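Bueno, vuelvo por aquí después de unos días de silencio, que ya me habéis escrito varias preguntando si seguía viva. Sigo viva, con los dedos hechos polvo y con un encargo de capuchones rojos que me tiene entretenida desde septiembre. Os cuento, que va para largo, así que poneos un café.

El encargo es de Draltance: 1053 piezas, todas iguales, un capuchón de plástico y un hilo de cobre retorcido. Dicho así parece cosa de una tarde viendo la tele. Yo también lo pensé cuando dije que sí por teléfono, tan contenta.

A mí me enseñó Tahira Durrani, que lleva en esto muchísimo más que yo y tiene una paciencia de santa. Me dijo que las primeras me saldrían fatal y que no las tirara, que las guardase para acordarme luego. Las tengo en un bote de mermelada encima de la nevera y de vez en cuando las miro y me río sola.
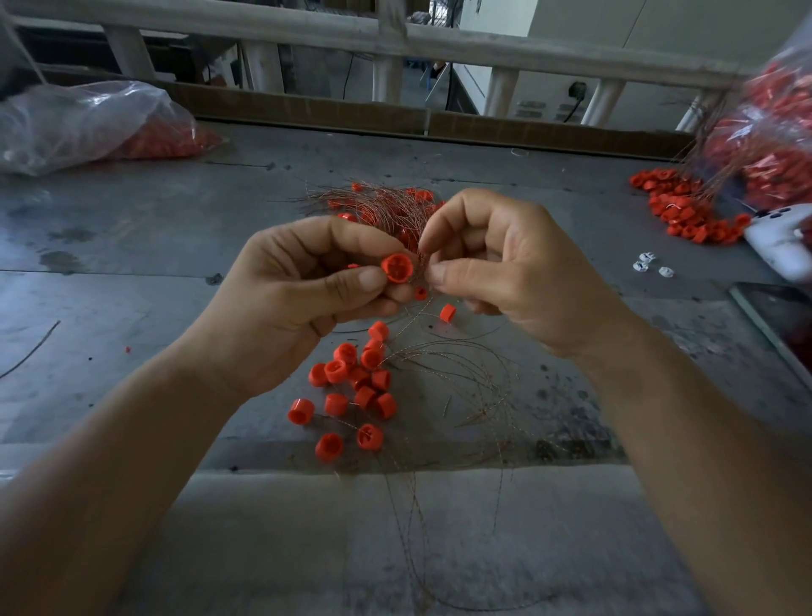 El hilo es lo que más cuesta al principio, mucho más que el plástico. Es finísimo, se dobla con mirarlo y si lo coges demasiado lejos de la punta se te va para donde quiere. Yo sujeto el capuchón con la izquierda, con la boca abierta hacia fuera para tener siempre a la vista esa crucecita que lleva por dentro, y voy acercando el cobre con la derecha, entre el pulgar y el índice. Sin prisa, de verdad os lo digo, que con prisa se pincha una.

Me preguntaba Ilham Bensaid si uso pinzas. Pues las probé, Ilham, y me duraron media mañana. Con las pinzas no noto nada, y con los dedos sé si el hilo va bien o si está haciendo el tonto. Ahora, que cada mano es un mundo, y Kedir Zeleke trabaja con pinzas y va más rápido que yo — cosa que me recuerda cada vez que puede, el muy simpático.

Otra cosa que me habéis preguntado mucho: los enredos. No hay forma humana de evitarlos del todo. El cobre se busca, se abraza, se hace un nido en cuanto te giras a por agua. Lo que me funciona es sacar poca cantidad de la bolsa cada vez e ir dejando las piezas hechas con los hilos mirando todos hacia el mismo lado. Cuando me acuerdo, claro. Cuando no me acuerdo, acabo peinando cobre como si fuera la melena de una muñeca.

Y nunca, nunca tiréis del hilo para soltarlo. Se levanta el montón entero, se cae un capuchón al suelo y luego a ver quién lo encuentra. Se coge por el plástico y se va sacando despacito, como un espagueti.

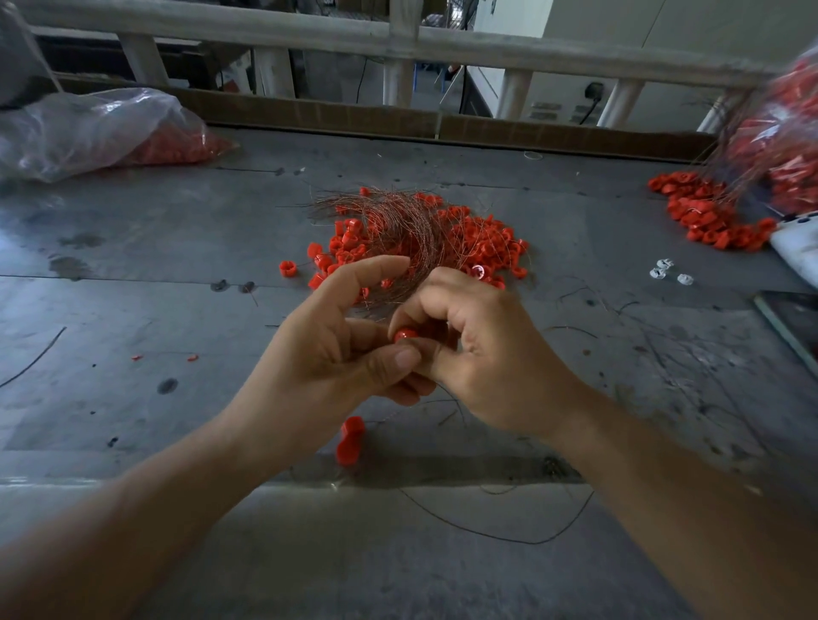
De ritmo no me quejo. Trabajo en tandas de unos 19 minutos y paro a estirar las manos, abrir, cerrar, muñecas en círculo para un lado y para el otro. Al principio no paraba y llegaba a la noche sin poder abrir un bote de garbanzos. Si vais a hacer cualquier trabajo menudo, hacedme caso en esto aunque no me lo hagáis en nada más.

Para la semana que viene me quedan dos cajas por entregar, y después Ebise Wako quiere que hablemos de otro encargo, este para Caltberg, con piezas un poco más grandes. ¡Más grandes! No sabéis la ilusión que me hace a estas alturas.

Si alguna se anima a empezar y tiene dudas, dejádmelas aquí debajo y las voy contestando esta noche después de cenar, que hoy toca lentejas y todavía las tengo sin poner.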